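The White Corner at Vumthorpe

I've wanted to put this one up since October! We moved the hallway corner around in one long afternoon, and I'm so happy with how the white pieces sit together – the curvy one especially, which I fell for the second I saw it (and it cost me 67 dollars plus a ride home in my brother's van). The cubbies still need sorting, and I keep changing my mind about baskets. Paint is Cetora white, 3 coats, and my shoulders still remember every one of them. Next up is the bench, if I can ever agree with myself on a color. 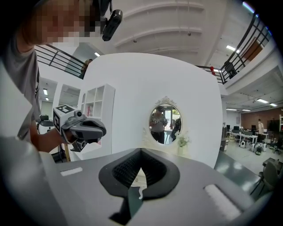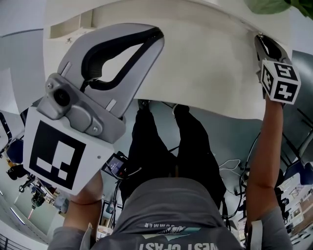
First picture: the oval mirror with its fancy scrolled frame, and the little vase of white flowers. Second: the big white curve and a bit of green leaf.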